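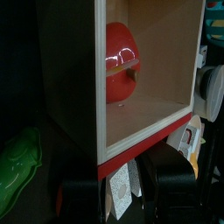 Workshop notebook – Joinery

May, started after lunch

Clasesau bookcase, carrying on from the last entry. Carcass out of clamps. Dry fit was fine on the bench and then the whole thing leaned when it was stood on the floor. Pushed at the top corner by hand it moves a good deal sideways, with the joints creaking on the left. Diagonals measured again and they disagree by 3 mm. I can pull that out by hand but it comes straight back.

Checked the housings first. Left side is tight all the way down. Right side has two housings a shade wide near the front edge, my fault, the fence crept. Glue (the Stastus bottle, opened this month) has filled the gap but I don't trust it to hold anything there. Packed both with shavings off the same board, more glue, clamped and left for 30 minutes before touching it again. It could have done with longer. Cleaned the squeeze-out with a damp rag and a sharpened stick.

Shelf length is 446 mm between the sides and the offcut gauge still fits at every level, so the sides are parallel. The lean is all in the frame and nothing to do with the shelves.

Timber note: the second Tomico delivery is darker than the first and a bit cupped. Heart side is marked in pencil. Best boards are set aside for the top and the visible side. The worst one can be the bottom rail, behind the kickboard. Moisture meter battery is flat, so no readings today. Whoever has the spare please put it back in the drawer.

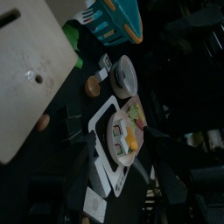
Toy kitchen pieces on the dark tabletop, pale wooden panel at left.

Back panel. The drawing shows the back floating in a groove, which looks tidy and does nothing for stiffness. Xuelian would sooner have it glued and pinned into a rabbet. I agree for this one. It is ply, it won't move enough to matter, and the bookcase is going to Cui where it will be dragged over carpet every time they vacuum. Rabbet cut on the router table in two passes, grey cutter. Some tear-out at the top corner where the board ran off the fence. Will be hidden by the top.

Pins at 46 mm centres is more than it needs but I had already set the spacer stick and left it. Tried the back in place with no glue and only the corners pinned, and the lean is mostly gone. Pulled the pins again and filled nothing yet.

Finish samples are on the window ledge. The oil has gone yellower than I would like on the darker boards. The wax over shellac is closer to the colour Xuelian Liao showed the client. Labels are on the back of each piece, please don't turn them over while they are tacky.

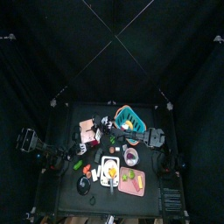

Still undecided about the top corners. Glue blocks are the usual answer, and there are plenty in the offcut bin, but they take up room under the top where the client wants a tall book to fit. Metal would be thinner. The small pale brackets at the back corners of the black table are nearer the size I have in mind than the heavy zinc ones in our hardware cabinet. I also considered crossed wires behind the shelves, like the X of cables overhead there, in case we ever do the open-backed version. Not for this one, the back panel will look after it. Drew both in the margin of the job sheet with screw positions.

Left to do on Clasesau:

Plane the right front edge flush, it stands proud by the third shelf.
Glue and pin the back with the carcass pulled square, check diagonals before the last side goes in.
Cut the kickboard. Scribe it on site, their floor runs out toward the window.
Ring about the hinge colour for the lower cupboard.

Router table is still set for the rabbet. Don't move the fence until I've run the spare panel through it. Stopped at 4:15, glue bottle cleaned and capped, clamps on the wall except for the pair on the right side.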